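Narkerard Desert Racing Club
Progress report to the Tindall Fund, second period
November 2023
Prepared by Donal Fahy, course and safety

You gave us money to make our off-road course safer and to keep the neighbors speaking to us, and you asked for a report at the halfway point. The short version is that the course is in better shape than it has been in years, the radios work, and the pit lane project is behind. The long version follows, as your guidelines require.
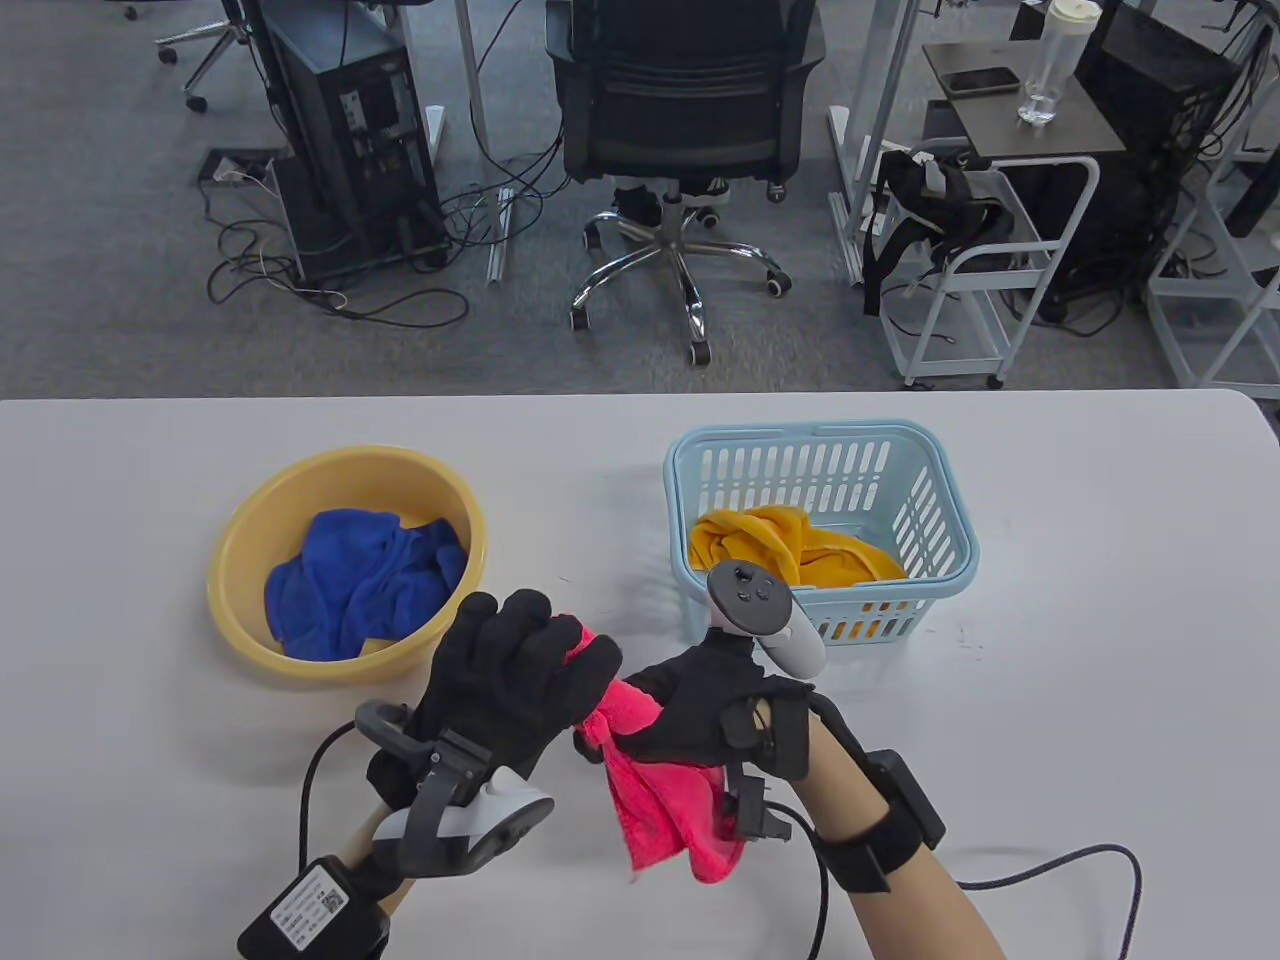 Reading time: 5 minutes

Where we started

When the grant came through, the Plolen loop was 40 miles of sand wash, ruts and optimism. Drivers liked it. The recovery crew did not, as they had to reach the far side by a service road that had been sliding into the wash a little more each winter. We had four radio dead spots, one of them directly on top of the place where people most often rolled over.

The work plan listed four jobs: rebuild the service road, fix the radio coverage, re-mark the course, and lay out a proper pit lane with fuel separation. We also promised a training program for the corner crews, which I had written into the application late at night and then had to go and organize.

Service road

Done, apart from the last culvert. The contractor cut a new line above the wash and hauled in 154 loads of base rock. A recovery truck can now get from the start line to the back gate without a wheel in the course itself, which used to mean stopping the race or hoping.

The culvert pipe arrived in the wrong diameter. It was replaced by a second pipe, also in the wrong diameter, though a different wrong one. The supplier has taken both back and has stopped charging us for delivery. We have a temporary crossing in place that holds a loaded truck, and we will drive it that way until the right pipe shows up.

Radio coverage

We put up two repeaters, one on the ridge and one on the old water tank. Three of the four dead spots are gone. The fourth has shrunk to the bottom of a single gully, and we have moved the nearest corner station up to the lip so that a crew can see in and still talk to race control.

The August race was the first with the new setup. Race control logged every stopped vehicle within a few minutes of it stopping. In the past we sometimes learned about a breakdown when the co-driver walked in and asked for a sandwich.

We did have one open microphone, from early in the second lap until well into the third. The whole network heard a detailed opinion of the scoring tent. The new radios have a time-out feature to prevent this and it is now switched on. 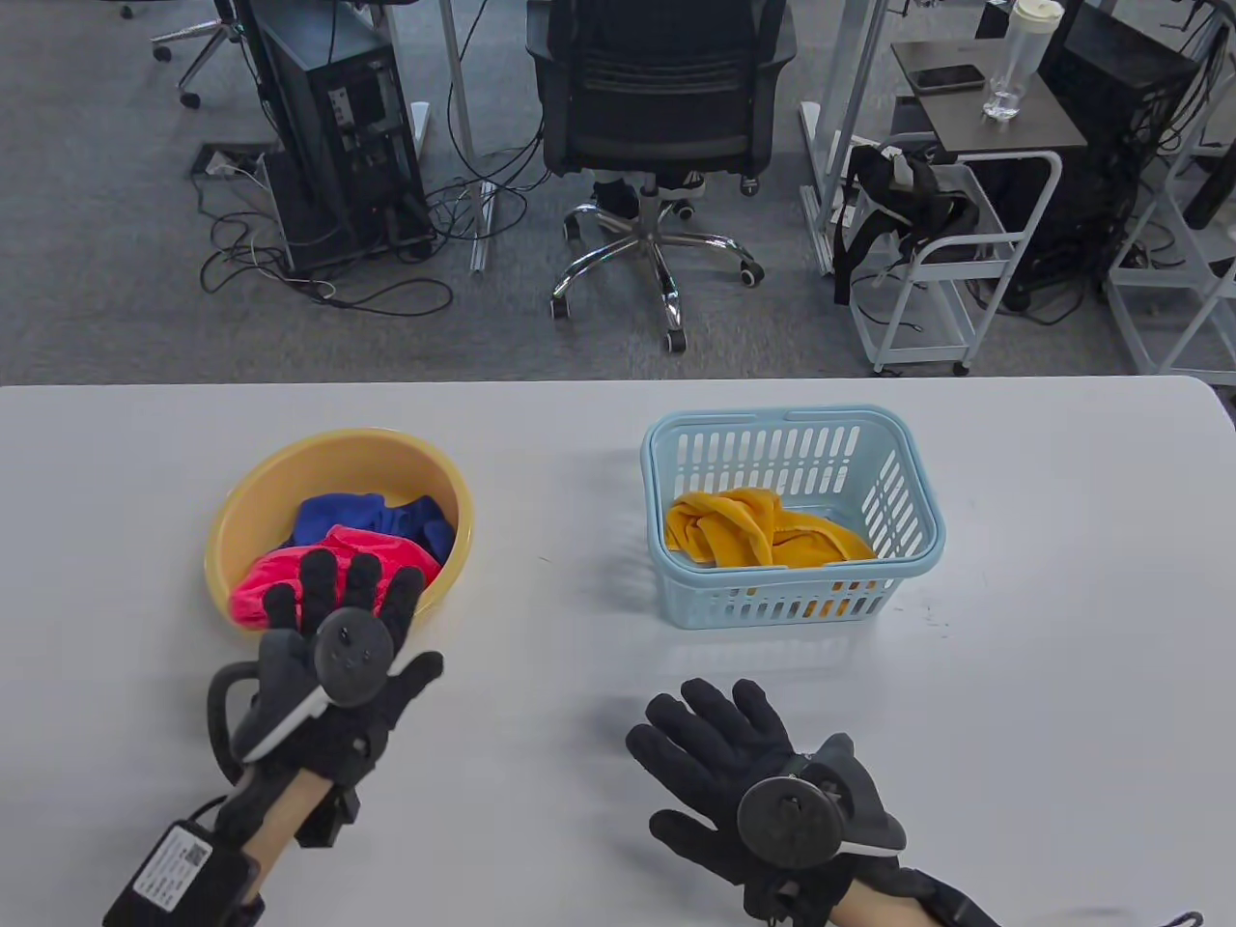 Course marking

We set 1000 new markers, reflective on both faces, with danger boards in pairs before every drop, crossing and blind crest. The old markers were a mix of lath, ribbon and things that had once been orange.

Drivers complained that there were too many. We take this seriously, up to a point. After the August race we walked the northern half with two of the class reps and pulled the markers that were only confusing people at the split near the quarry. The rest are staying. A driver who has hit a marker is in a weak position to argue that it wasn't needed.

Losses so far have been light. Most of the missing ones were run over, and a few appear to have gone home with spectators.

Corner crew training

Training has gone better than I had any right to expect. We have put 71 people through the one-day course, which covers flags, fire bottles, radio calls, and how to approach a vehicle that is on its side. Attendance dropped after lunch at the first session, so we moved the fire bottles to the afternoon and it has not dropped since.

Eva, our junior coordinator, rewrote the flag section. My version ran to nine pages. Hers fits on a card that clips to a vest, and the crews use it. I have kept a copy of mine in case anyone asks.

We would like to run the advanced class before the spring race. It needs a vehicle we can tip over repeatedly, and we have been offered an old buggy with no engine, in exchange for hauling it away.

Pit lane

This is the part I have been putting off writing. The county wants a drainage drawing before we grade the fueling area. We sent one. They wanted it at a different scale. We sent that too, and it came back with a question about a drain that is shown on their own map and that we have never been able to find on the ground.

Grading has therefore not begun. The fire-rated barriers are bought and stacked under a tarp at the back gate. For the August race we ran fueling in the old location with wider spacing between teams and a crew member with a bottle at each bay. It was slow, and there were no incidents.
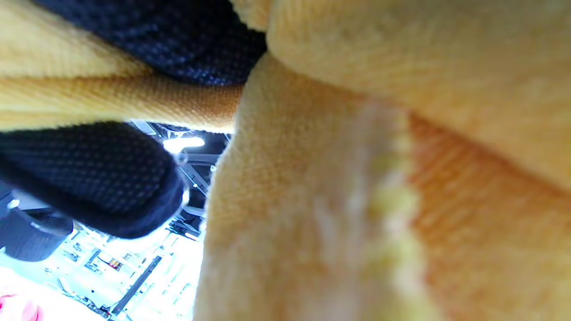
Money

Spending on the road is slightly over, on radios slightly under, and the two come close to canceling out. Pit lane funds are untouched apart from the barriers. We ask your permission to carry the balance into the next period, and to move the small saving on radios into spare batteries, which the crews go through at a rate that I have questions about.

Next period

Fit the culvert pipe, on receipt of a culvert pipe. Answer the county about the drain. Grade the pit lane as soon as they let us, and hold the advanced class before the spring race. Receipts and the full marker map are in the attached folder, and the gate code for your site visit is the same as last time.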